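Print this page
E-mail this page

Notebook — Drultum planner, December, started 16:00

Finally got the slot matcher talking to the planner without Lauri's glue script in between! The matcher hands over a cutout ID and a yaw, the planner asks for a grasp, and that's the whole conversation. I deleted 900 lines this afternoon and I'm still grinning.

Working on the arch piece now. Circles are easy because yaw doesn't matter, and the star forgives a lot, but the arch has one dip and it has to line up with the curved side of its cutout. The old code treated the outline as a plain rectangle and was happy to turn it 180 degrees. Impi spotted that in the cost plot weeks ago and I didn't believe her (sorry, Impi).
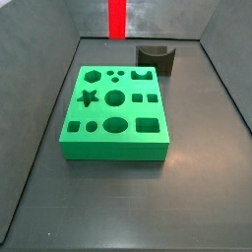 The other headache is segmentation. Dark gray on gray floor gives weak edges, and the sheen makes it worse — the mask keeps wanting to leak into the reflection. Green block segments beautifully, of course. Mizanur suggested running the depth edge and the color edge as separate votes and only merging them at the contour fit. Tried it in simulation with 2 cameras and the contour is so much cleaner, I love it.

Still open:
- upright start pose: planner needs a regrasp before insertion, currently hard-coded
- yaw symmetry table should live in the config, next to the cutout IDs
- ask Mavis if the Bedano branch can take the new message type

Merging to main once Aatos has looked at the regrasp state machine.

Print this page
E-mail this page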